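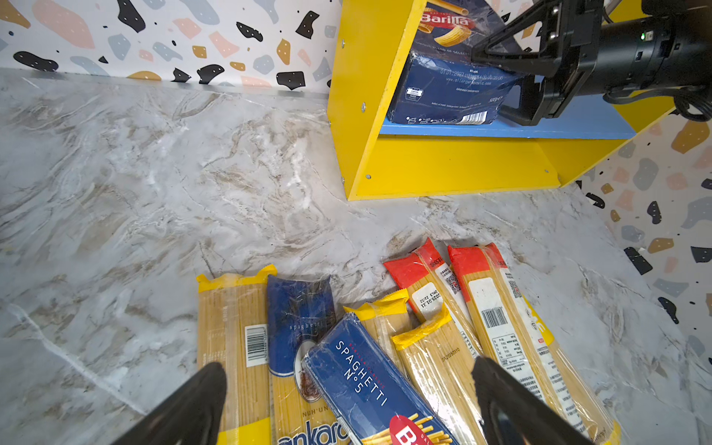

Pasta shelf, work in progress. Spaghetti still on the worktop.

I'm sorting the dry food this week and posting as I go. The pasta is first because it annoys me the most.

The old system was one deep cupboard. Everything went in at the front and the older packets got pushed to the back. In December I found couscous in there that I had bought for a camping trip.

So the pasta now gets the little yellow shelf unit in the corner. Blue board across the middle. It used to hold paint tins in the hall.

Tubes go up on the board, in the box. The Barilla one says 01.01.2027, so no hurry with that.

Spaghetti is the awkward one. Seven packets, and they slide off each other as soon as you stack them. Verena Gruber suggested standing them upright in a tall jar. I tried that in the last flat and the jar was always two inches too short.

My plan is to lay them flat under the board, all pointing the same way, oldest on top. I'll see how long that lasts.

Someone asked why so much spaghetti. There was an offer, and I cook for 5 on Fridays. It goes.

For portions I weigh it. 100 grams each, a bit less for the children. I have never got on with those measuring tools with the holes in.

Nimal Rathnayake wants to know about the wallpaper. It's the terrazzo one, white with black, mustard and pink bits. It came with the flat. I didn't like it for the first month and now I'd miss it.

It does hide splashes quite well – tomato less so.

The worktop is the marble pattern, pale grey with brown veins. Crumbs vanish on it. I wipe it twice and still find some with my elbow.

On screws, as two of you asked: the unit has small silver ones down the side and along the bottom rail. I tighten them when I move house and otherwise leave them alone.

Rice and lentils are next. Those are in bags with pegs on, and I've run out of pegs – 3 left in the drawer. If anyone has a clip that stays shut on a half-full bag of lentils, tell me which one.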